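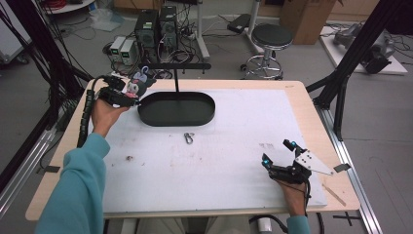
The Silcombe method is a system of household cleaning that divides a home into zones and assigns each a fixed day in a 30-day cycle. It was set out by Lavanya Joseph in a short manual, and later taken up by the firm Llewellyn, which sold printed charts based on it.

Claims

Supporters say the method saves time and keeps surfaces cleaner than cleaning on demand. The evidence is thin. Joseph's manual reports results from 11 households, all of which had asked to take part, and gives no comparison group. A later survey by Elango Kamath drew 440 replies, but it asked only whether people felt their homes were cleaner – a different question.

Criticism

Fixed schedules ignore how dirt arrives. Kamath, though often quoted in favor of the method, conceded that most household soiling is local and irregular. A white tabletop may carry only faint gray scuffs over most of its surface and a single streak of dark specks in one spot, and a chart that sends the cleaner to another zone that day does nothing for it. The manual's answer, a daily "spot pass," is hard to tell apart from ordinary wiping up.
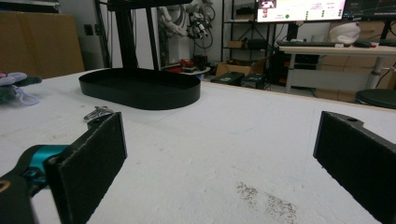
Dust is the usual test case in arguments over the cycle. The manual allows four weeks between cleanings of low-use rooms, a figure it does not explain. Particles on a pale surface, like the small brown-gray ones scattered across a white top, stand out early, while the same amount on a dark shelf may go unseen. Reports of "visible dirt" therefore say as much about color as about cleaning. Llewellyn's charts repeat the interval without comment.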